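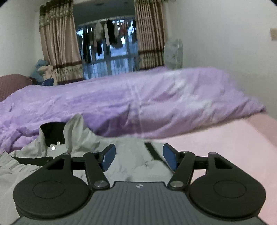

Why do clothes keep you warm?

Quick question before we start. Is your jacket warm? Go and feel it. Hanging on its hook, it's about as warm as the hook. No heater in there, no batteries. So where does the warm come from?

From you! Your body makes heat all day and all night. It burns up the food you eat, breakfast included, and keeps your insides at close to 37 degrees. Clothes just slow the heat down on its way out.

Heat is always on the move

Heat goes from warm things to cooler things. Always that way round. Hot chocolate warms up your hands. Your hands warm up a snowball (and the snowball loses). On a cold morning your skin is the warm thing and the air is the cool thing, so off goes your heat.

Wind makes it worse. Your skin warms up a thin layer of air right next to it, then along comes a gust and takes that layer away. Now you have to warm up a new one. And another. Thats why a windy day feels so much colder than a still one.

Air is the secret

Still air is very bad at carrying heat. Good news for us. If you can trap some air and stop it moving, you've got a blanket made of almost nothing.

Wool does it. The fibres are crinkly, so they don't lie flat, and there are little pockets of air in between. Feathers do it too, the fluffy ones called down. So does the puffy stuffing in a winter coat. Squash the coat flat and you squash out the air. Let go, it puffs up, the air comes back.

Animals got there first. Birds fluff up their feathers in the cold and look like tennis balls. Sea otters have the thickest fur of any animal and keep air in it while they swim.

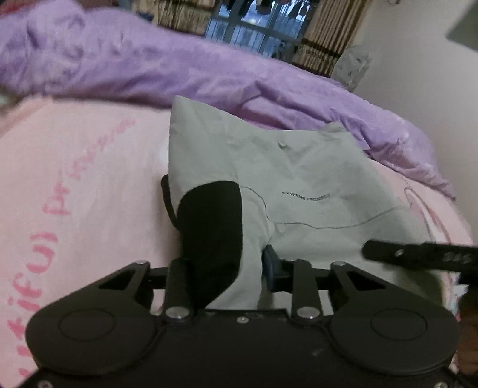 Layers, layers, layers

Two thin jumpers can be as warm as one thick one, sometimes warmer. There's air in the first jumper, air in the second, and a bit more trapped in between. Plus you can take one off when you get hot from running.

A good order for a cold day:

Something soft next to your skin.
Something fluffy in the middle.
Something on the outside to keep off wind and rain.

Do up the neck and the cuffs. Warm air rises and sneaks out the top of an open collar.

What about getting wet?

Wet clothes are chilly because water has filled up the air pockets, and water carries heat away much faster than air does. Then the water dries off, and that takes more heat from you. Wet socks, worst of all. Change them!

Try it: the jar race

You need 3 jars with lids, the same size, a grown-up, warm tap water, one woolly sock, one thin cotton sock and a thermometer. Time needed: 50 minutes.

Put one jar in the woolly sock. Put one in the cotton sock. Leave the last one bare. Get the grown-up to fill them all with warm water, same amount in each, lids on. Take the temperature at the start and then every 10 minutes. Write it down or you'll forget, I always do.

Which one cooled the fastest? Now do it again with the woolly sock soaking wet. Guess first. Then chek.

Mererid Rowlands tried it with her class and they added a jar wrapped in scrunched-up newspaper. Have a go at that as well, and scrunch it loosely so there's plenty of air.

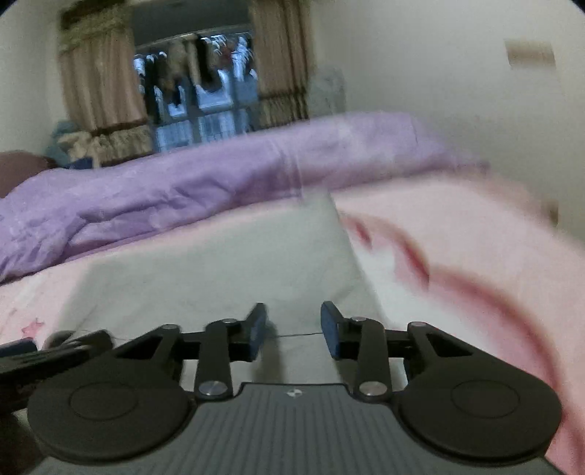
If I put a coat on a snowman, will he melt faster?

He'll melt slower. A snowman doesn't make any heat, so the coat has nothing to keep in. On a mild day it keeps the warmer air outside away from the snow. Coats slow heat down in both directions, same as the lunch bag that keeps your yogurt cold.

Words to know

Insulator: something that heat can't get through easily. Wool, down, still air.
Conductor: something heat zips through. Metal spoons, for one.
Fibre: a very thin thread or hair.
Down: the soft fluffy feathers under a bird's outer ones.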